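The Late Bench

By January the dining room at Podside was serving 83 lunches, and the garnish room behind it had gone from four people to two. Lụa Hoàng was one of the two. The other was Chaminda Roy, who had run the dish line until the dish line went to a contractor.

Her knife work was still hers for the moment. She cut the lemons before seven, then stood beside the bench with a pendant and waited for the arm to ask her something.

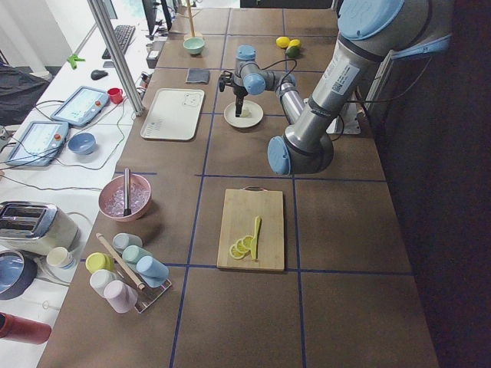
Lụa had been told the job would be easier on her back, and it was. She had bent over a steel counter for 12 years. Now she mostly stood straight, which made her feet hurt instead. Wen-hsiung Ng from Justum had put down the blue tape himself, on his knees on a chair, and asked her where she liked things. She said she liked the board close and the cloth where she could reach it. He gave the board its own square at the front and the cloth another one, folded flat. It took her some days to see that he had been asking on behalf of the arm.

"You moved the lime," Chaminda said.

"I used the lime."

"Then put another one there. It looks for it."

She got a lime from the cooler and set it beside the lemon. The arm hung over the plate with its gripper pointing down. Neither of them spoke while it did that. They had no reason to be quiet, but they had both fallen into it.

At ten Hryhorii Tkachenko came through with his coffee. He managed the floor, and he had signed for the arm.

"How is it with the small pieces?" he asked.

"Slow," Lụa said.

"Slower than last month?"

"No. Faster than last month."

He wrote that down. She wished she had only said slow.

When he had gone, Chaminda wiped his hands. "They want somebody at Zeltport," he said. "To train the people there, on the same bench. He asked me first, and I said ask you."

"Why?"

"You know where everything goes."

She thought about the bus to Zeltport, two transfers each way. She thought about telling a room of people where to put the cloth.

"What happens to this room?"

"One person," he said. "Me, I think. Or you, if you don't go."

The pendant beeped. She checked the plate, pressed the green key, and the arm drew back to let her in.

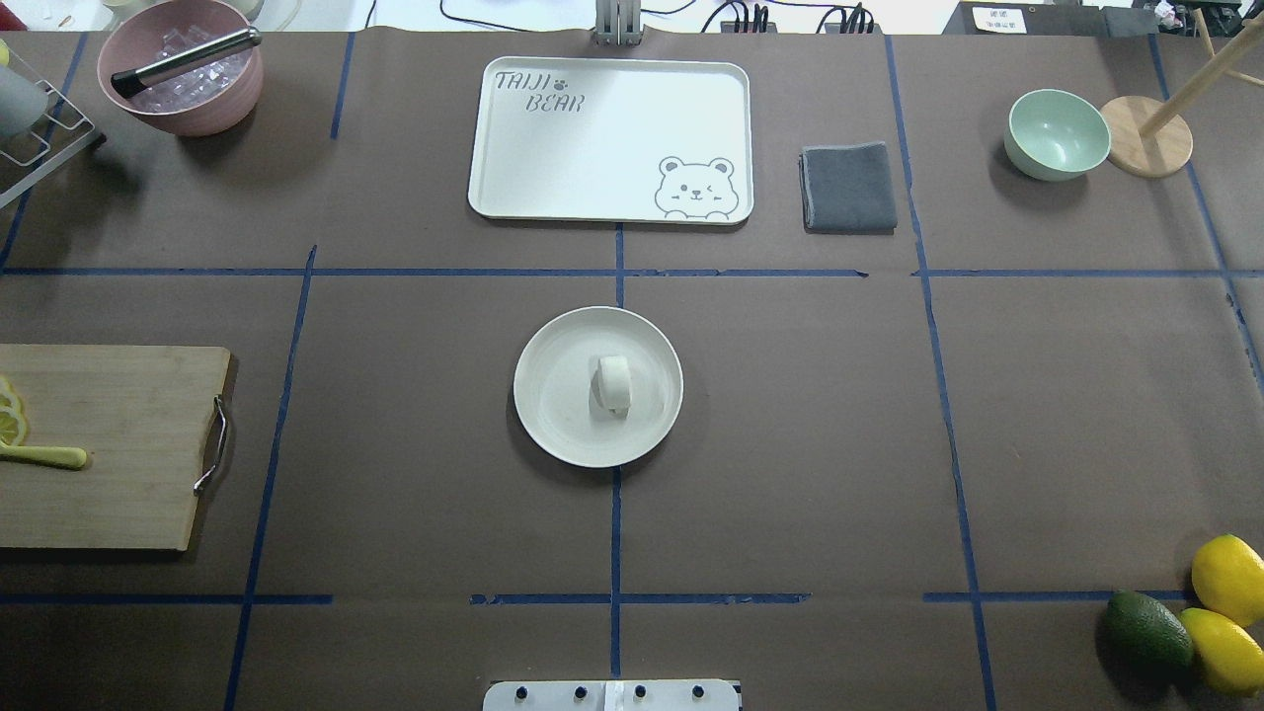
Afternoon

She ate her lunch on the loading step with Thảo Khúc, who drove for Bisgaard and brought the fruit.

"Take it," Thảo said. "Is it more money?"

"A little."

"Then take it."

Lụa peeled an orange with her thumbs, in one piece, and gave Thảo half. At one o'clock she went in, washed her hands and told Hryhorii she would go for the spring. She asked to keep her locker. He said he would have to check.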